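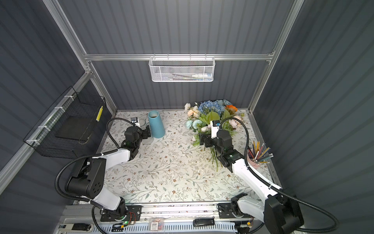

About the Two-Arm Cell

Lilus Technical School keeps one enclosed robot cell for teaching students how automated equipment is set up, looked after and repaired. The cell is run by the Department of Equipment Maintenance and is open to second-year students, evening learners and staff from partner firms. Its work is handling work: the two arms pick up, move and place household objects of different shapes and weights on a tabletop, and students learn what keeps a machine of this type in good order from one term to the next.

How the Cell Is Arranged

The cell is an aluminum-framed enclosure with dark gray corrugated walls. Both arms are mounted on a rail platform along the front edge of the table, one on each side, and each ends in a gripper with a small camera above it at the wrist. Mesh baskets are fixed to the back and left walls so that small items can be kept off the table.

The table carries a floral covering. Vases, a cup of colored pencils and a bouquet of artificial flowers are among the objects used with it. Flower stems are a regular exercise at Lilus. They are thin, they shift against each other, and a gripper that has drifted out of adjustment will show it on a stem long before it shows it on a block.

Setting Up

A new group begins with the power off. Students check the mounting bolts at both bases, then the frame joints, then each joint housing in order from base to wrist. Cables come next. The cable serving a wrist camera must have enough slack for the arm to reach the back of the table, and must not rub on the elbow when the arm folds. Students move each arm by hand through its full reach and write down any point where a cable pulls or catches.

Only after an instructor has signed the sheet is power applied. The arms are brought to their rest position one at a time, the grippers are opened and closed without a load, and the camera views are compared with the reference views kept on file. If a view has shifted, the camera mount is corrected before any other adjustment is made.

Routine Care

Gripper pads are cleaned at the start of each session and inspected for wear. A full service is carried out every 2,000 operating hours and is recorded in the cell log, which now holds 209 entries. Of these, 161 concern cables, connectors or cable ties – a proportion that surprises most newcomers and has shaped the way the course is taught. Students now spend 20 hours on cabling before they are permitted to open a joint housing.

The floral covering is changed each March, together with any wall tie that has become brittle. Objects that have chipped or bent are withdrawn at the same time.

Repairs

Faults are reported on a paper form held by the duty instructor. The student who finds a fault stays with it through diagnosis, repair and retest wherever the timetable allows. Replacement joints are supplied by Zukow, and work on the motor drives is referred to Tevel under a service agreement. All other repairs are done in the school.

After a repair, the affected arm repeats the stem exercise at reduced speed, first alone and then with the second arm powered. The cell returns to general use once both runs have been completed without a stop.

Staff

Merle Paewai is Head of Equipment Maintenance and is responsible for the safety rules and for the signing of instructors. Ifeoma Akpan is Senior Instructor for the cell. She keeps the log, sets the practical assessments and teaches the evening course.

Partners and Visits

The Hakim Bursary pays the course fees of evening learners who are changing trades. Applications for the coming year close on May 31, 2026, and forms may be collected from the school office.

Employers and schools may visit the cell by arrangement. Visitors remain outside the enclosure while the arms are powered, and groups are asked to send their names to the department in advance.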